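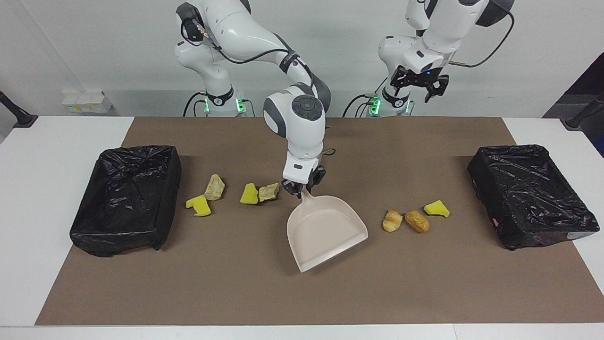 Sponges, rocks, rolls and the pink dustpan, with a lined bin at each end.

Home About Recipes House Stuff Archive Contact

The Great Sorting of the Odds and Ends

Tue 6 October

I have been meaning to write about dustpans since March, which tells you plenty about how my year is going. But a few of you asked about the two-bin thing after I mentioned it in the pantry post, so let's do it properly.

The idea is simple. You put a bin at each end of a long table, line them both with black bags, and deal with whatever is in between. One bin is for stuff that's done for, the other is for stuff that goes somewhere else (yard, compost, the shelf in the garage, wherever). I used to do this with one bin and a "maybe" pile, and the maybe pile just moved back into the house by dinnertime!

Brown paper first. I'm a complete convert to covering the table. Crumbs and grit show up on it, it doesn't slide around much if you tape the corners, and when it gets gross you throw it out. I buy the wide roll from Eltier, 200 feet, and I'm still on the first one. My old method was newspaper and I had gray elbows for years.

Now, the mix of things. Yellow sponges are easy. I'm ruthless with sponges these days – if I have to sniff it to decide, it goes. The ones that are only a bit tired get demoted to the bathroom for a week and then they go too. I do cut mine into smaller pieces when they're new, because a full-size one never fits down inside a glass and the little ones dry out faster on the rack.

Rocks are a different story. Pale ones are my weakness, and every walk out at Terkudholm ends with something in my coat pocket. They don't belong in a kitchen bag, they're heavy and they'll go right through the plastic. Mine go in the second bin, just a couple at a time, and then out around the base of the hydrangea. Please don't fill a whole bag with them. I did that once and had to clean the driveway.

Bread rolls! Small ones go stale if you so much as look at them. I get the Bellini ones in a bag that is always too many for our house, so the leftovers either get torn up for breadcrumbs or go to compost. If you're making crumbs, 13 minutes in a low oven does it for me, but my oven runs hot, so keep an eye on yours.

And the dustpan, finally. I went through an embarrassing number of bad ones before I figured out what I like: a wide, squared-off front edge, smooth plastic inside so things slide out, low sides, and narrower toward the back so it tips neatly into a bin. The pink is a bonus. Hold it with the lip tilted down and sweep toward yourself, slowly, and big stuff like a roll will ride right up into it. With the paper underneath there's no gap for the crumbs to sneak through, or hardly any.

I'm trying the Kudance brush next, the one with the longer bristles. Will report back once I've given it a few weeks with the toast crumbs.

Recent posts
Pantry Shelves, Part 3
What I Keep Under the Sink
A Soup for 517 Leftover Carrots
Breadcrumbs Two Ways
The Garage Shelf, Before and After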